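Mastidik Winter Wardrobe Clear-Out - the gallery

Well, we did it again! Every April the Grutden flats empty their wardrobes, and this year the rails in the hall were full before lunch on Sunday. Some 3000 pieces came through the door, and 97 of them were coats, which must be a record for our little street.

Sorting is the best bit, if you ask me. Everything gets laid out on the nearest bed, sofa or table, buttons done up, pockets checked (one bus ticket to Fladura, two conkers, a very old mint), then folded for the boxes. Knitwear went first, then shirts, and I saved the denim for last as a treat. I do love denim - it only gets better with age, and there is always somebody at the hall who wants it.

More pictures will go up when I have been through the rest. For now, one of my favourites from the denim pile!
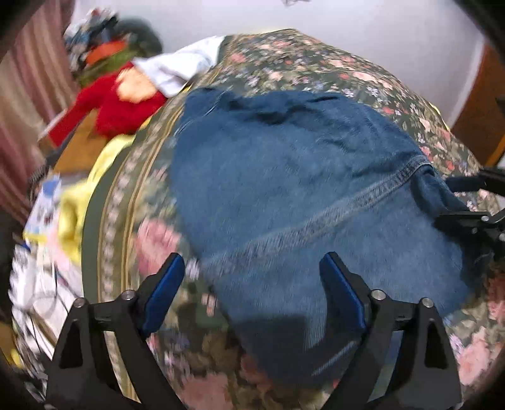
Blue denim jacket on the flowery quilt, waiting to be folded. Lovely faded colour, and look at that double stitching!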